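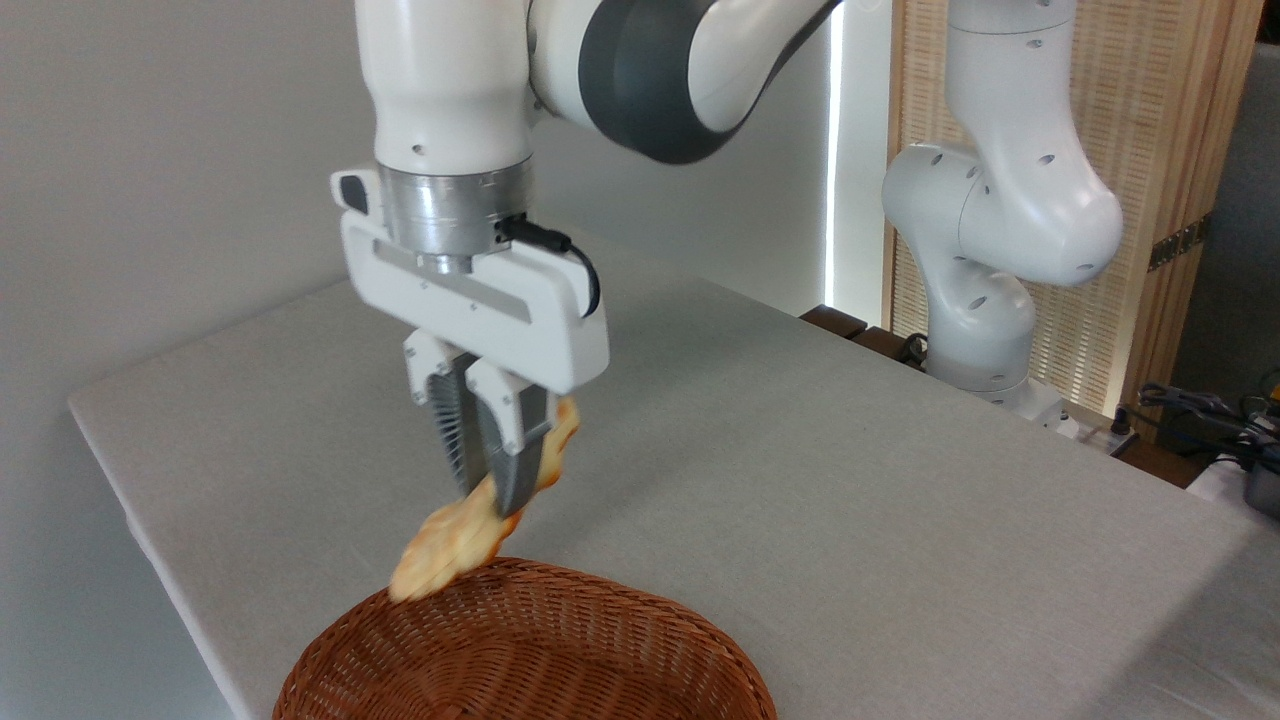 Fried food item held over a round wicker basket.

Tollberg Dialogue Fund: progress to the end of April

Both delegations met twice in this period, at the Cikar crossing and then in Tollberg. The second meeting agreed a text on the return of detained fishermen. Of the 61 people on the joint list, four cases are still disputed, all over nationality papers. Aslı Işık is handling these with the two consulates.

The military hotline is staffed from 8 am to 6 pm. Night cover was due in March and is late. Kagiso Makhubela has asked both border commands for a new date and has had one reply.

Spending is within budget apart from interpreting, which went over when the Tollberg talks ran two extra days. Annick Texier will send the revised table separately.

Next period: third meeting, venue to be agreed.

Rosalind Oyelaran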